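Narnine Opens Second Post-Production Floor in Trukstead

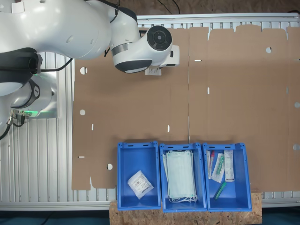 1 min read

2023-08-05

Visual effects studio Narnine has opened a second floor at its Trukstead office, adding 18 compositing desks and a color grading suite. The studio delivered 986 finished shots last year, most of them cleanup and set extension for television.

"We were turning down work we wanted," said Rocío Chávez, head of production. The first job on the new floor is a six-part drama for Nulel, with 418 shots due by November. Narnine now employs 125 people and is hiring matte painters and a render supervisor.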